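# Gathering Kitchen Examples at Prulia: An Interview with the Program Lead

*Published by the Ornico Partner Bulletin. By agreement with Prulia, staff members are identified by role only.*

Prulia joined the Ornico partnership in April with a narrow assignment: to produce examples of two-handed kitchen work from which a learning system could be trained. The work is carried out in simulation. Operators guide a pair of robot hands through short household tasks, and each attempt is stored with its commands, its camera views and a written instruction. The resulting collection is known inside the partnership as Jollow.

The Bulletin spoke with the program lead at the Prulia office, and later with one of the operators and with the engineer responsible for data review. The conversation began at 10 a.m. and ran past the hour set aside for it, largely on account of a long exchange about what should be thrown away.

Asked to define an example, the program lead gave an answer that was more restrictive than the one in the partnership's own handbook.

"An example is one attempt at one instruction, from a known starting state to a point where the operator declares it finished," the program lead said. "If the operator stops to answer a question, we do not keep it. If the instruction was changed after the fact to match what was done, we do not keep it. The handbook allows the second case. We asked for an exception and received one."

Jollow currently holds 400 accepted examples, spread over six instructions. The program lead acknowledged that the total is small by the standards of the field and said that the figure had been set deliberately for the first period. The partners wished to see whether a modest collection, reviewed by hand, would be enough to train a policy that could be measured. A larger collection will be considered only after that measurement has been made.

The six instructions all concern food and tableware. They were written by Ateş, the partner that maintains the kitchen environments and the library of objects used in them. Ateş supplies each environment with a fixed set of furniture and a list of objects whose positions may vary. Prulia may request changes to the objects but may not alter the room.

"That division has served us well," the program lead said. "In an earlier project we could move the sink, and we did, and afterward we could not say which results came from the operators and which came from the sink."

Starting positions are drawn by the software before each attempt. The operator sees the arrangement for the first time when the session opens and is given 30 seconds to look at it before the hands become active. The interval was introduced at the request of the operators themselves, who found that their first movements were often corrections.

The operator interviewed by the Bulletin had come to the project from a different trade and had no previous experience with simulated robots. The operator described the training period as tiring, and the fingers as the chief difficulty.

"With a simple gripper you open and you close," the operator said. "With these hands you have to decide where the thumb goes. In the beginning I held everything the same way, because one grip felt safe. The reviewers sent those back. They told me that a plate and a piece of food should not look alike in the data."

The operator added that small items remain the most demanding. A large object forgives an error of placement - a small one is pushed away by the first finger to arrive. The accepted practice is to bring the hand over the item, close the fingers slowly beneath and above it, and pause before lifting. The pause is recorded along with everything else. There was some debate over whether to trim it, and the decision was to leave it in.

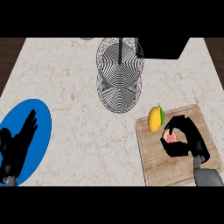 *Simulated kitchen with the two robot hands at the counter, the right one holding a small pink-and-white food item over the cutting board.*

The question of the idle hand took up a good part of the discussion. In many household tasks one hand does most of the work, and the other has little to do for long stretches. Prulia's first recordings showed a wide range of habits. Some operators withdrew the idle hand from the work area altogether, others let it drift, and one held it in the same raised position for every attempt.

"A learning system will copy the drift," said the review engineer. "It has no way of knowing that the operator had simply stopped thinking about that arm. It sees motion, and it sees that the attempt was accepted, and it draws the obvious conclusion."

Under the present rule, the idle hand must be near an object it could be asked to handle, and it must be moved there on purpose. The engineer conceded that purpose is hard to judge from a recording. Reviewers look for a single, direct movement followed by stillness. When they disagree, the attempt goes to a second reviewer who has not seen the first opinion.

The engineer was asked how many attempts fail review. Of those submitted during the first period, 117 were rejected. The engineer declined to treat the number as a measure of operator skill and noted that the reasons were mixed. The most frequent was a mismatch between the written instruction and the final state, such as an item set down beside its target. Another was contact between a finger and the counter that the physics engine resolved in an implausible way, with the object jumping or sliding without cause. A smaller group was rejected for long hesitation.

"The physics cases are the ones I regret," the engineer said. "The operator did nothing wrong. We considered keeping them with a note attached, but a note is only useful if the training code reads it, and ours does not at present."

Rejected attempts are not deleted. They are stored apart from the accepted examples and may be released to partners on request. Ateş has already made use of the physics cases in adjusting the contact settings of several objects, and the program lead expects that a revised object library will follow.

The Bulletin asked why the partnership had chosen simulation over a physical kitchen. The program lead listed cost first, and then the ability to return to an exact starting state. An arrangement that causes trouble can be opened again by a different operator, or by the same operator a month later, with each object where it was before. The review team relies on this when it wishes to know whether a failure belongs to the person or to the arrangement.

The program lead was direct about the drawbacks. Surfaces in the simulation do not behave as real ones do. Soft food is treated as rigid. Reflections on metal can produce patterns that no real camera would record, and it is not yet known whether a trained policy pays attention to them. The team has asked Ateş for versions of the environments with plainer materials, so that the two can be compared.

"We do not claim that a policy trained on Jollow will work in a real kitchen," the program lead said. "We have been asked that by every visitor. Our claim is that the examples are consistent, and that anyone who trains on them can find out what each one contains."

On the matter of written instructions, the operator and the engineer held somewhat different views. The operator would prefer longer ones that specify which hand is to be used. The engineer favors short ones, of the kind a person in a household might give, and would leave the choice of hand to the operator. The current instructions follow the engineer's preference. The operator remarked that the choice is rarely free in any case, as objects tend to begin closer to one hand than the other, and reaching across the body brings the arms into each other's path.

A compromise is under discussion. Each example would carry two instructions, one short and one detailed, both written before the attempt. The program lead supports the proposal but observed that it would double the work of checking, and the review team is already the slowest part of the process. No decision had been taken at the time of the interview.

The next period of collection will add tasks in which an item passes from one hand to the other. Trial sessions have been held, and the operator described the handover as the first task for which the 30 seconds of preparation felt too short. Prulia has asked Ornico for permission to extend the interval for those tasks only. The request is pending.

Partners who wish to obtain the accepted examples, the review notes or the rejected attempts may apply through the Ornico partner office. Requests concerning the kitchen environments should be sent to Ateş.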